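Brendska is looking for a part-time translation assistant (Thai to English)

Pastgate, Feb 28, 2018 – Brendska is a small publisher of cookbooks and travel books. We search for one person to help our editor, Chutima Suksawat, with a collection of family recipes from the north of Thailand. The book has 205 recipes and must be ready for the printer in November.

You will translate short texts, check the names of herbs and write to the families when a measure is not clear. You should read Thai very well and write simple, correct English. Experience in a kitchen is welcome, but we do not require it.

The work is 11 hours per week, and you can do most of it from home.

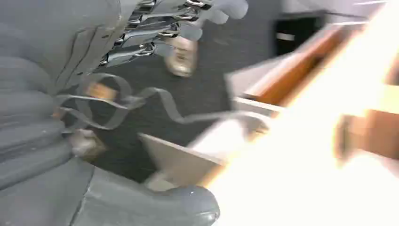
Please send a letter of one page and a short translation of your own choice to Ginette MacPherson, Brendska, P.O. Box 1419, Pastgate. We answer every letter.

Recent items
Proofreader wanted for Lagos street food guide
New in the shop: Soups by Boonmee Chuensuk
Opening hours of our office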